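Comparing two grippers in simulation – project report

Group 13: Katherine Ospina (writing this up), Arash Ghorbani and Shireen Xaba
Supervisor: Fionnuala Hanrahan
Handed in 26th January

Why we picked this

We started in September with big plans for a real arm, and then found out how long the booking list for the lab was! So we did the whole comparison in a simulator instead, which Arash was secretly pleased about. The idea was simple enough: take one arm, give it one kitchen counter with some shopping on it, and swap the gripper and the controller settings until we knew which ones we'd want on a real robot.

What we compared

We had 2 grippers. The first is a black two-finger one that we called Bultine (Shireen's name, don't ask), and the second is a softer model called Collell that Efraín Rivadeneyra built for his project last year and kindly let us borrow the files for. Each one got 80 tries with the same controller, Joresus, which decides how fast the fingers close and how hard they push. 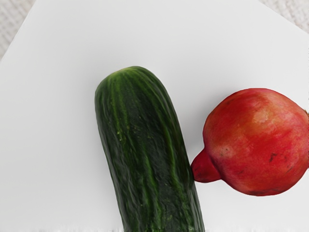
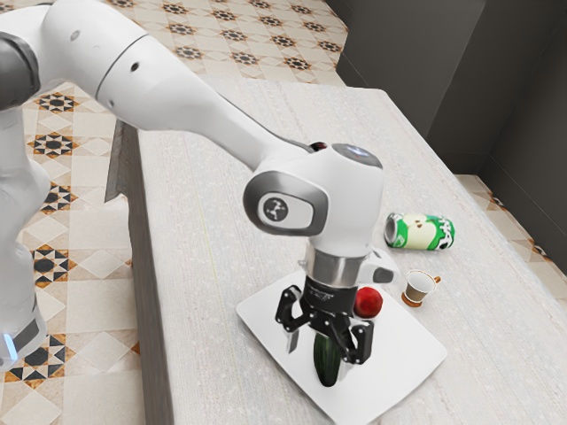
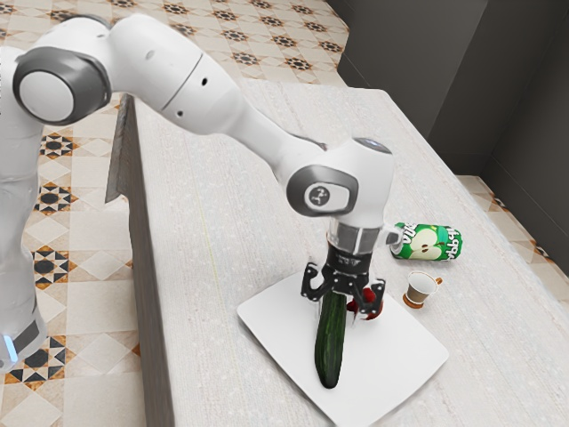 All rendered in our simulator, with the cucumber in every one.

Choosing the things to pick up took far longer than I expected. We wanted shapes that would annoy a gripper in different ways, and round fruit was too easy once the fingers opened wide enough. Long vegetables were much better for showing up bad settings (I got quite fond of them, to be fair). With the cucumber held upright by its top end and its lower tip almost down on the white plate, any tilt in the wrist is easy to spot, so that became the pose we used for tuning Joresus.

How it went

Bultine was happier with a slow close. If we sped it up, the fingers knocked things sideways before they had hold of them. Collell forgave us a lot more, but it sagged with anything long – the soft pads let the far end swing about, and then the placing was all over the shop.

We also changed the friction settings halfway through and had to run the first batch again. My fault! I'd left the pads as slippery as the counter.

What I'd do next

I'd like to try Bultine with Collell's pads stuck on it, and give the wrist camera a proper job in the controller. Shireen has already started on the pads, and Arash wants to add a wet surface, so we'll be arguing about friction again before long.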